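Why Does Electricity Need a Plug?
Reading time: 1 min

Electricity is lazy. It won't jump across the room to your lamp, however nicely you ask. It wants a path made of metal, and it wants that path to go in a loop: out from the wall, through the lamp, and back again.

Break the loop anywhere and everything stops. A switch is just a polite way of breaking it.

Metal carries electricity well. Plastic and rubber are terrible at it, so we wrap them around wires - being terrible is their whole job. You are not terrible at it, sadly, so keep fingers and forks out of outlets. 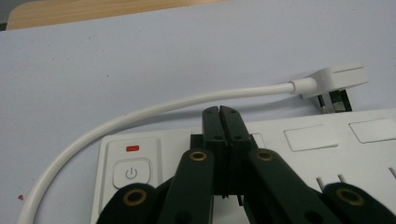
A white cable and its plug. The dark prongs are the metal part.

Comments
Veikko Vainio: My son now calls his sister "lazy like electricity." Thanks.
Jana Eichhorn: Could you do batteries next?

Related
Why Is the Sky Dark at Night?
10 Things That Float
Where Does Thunder Go?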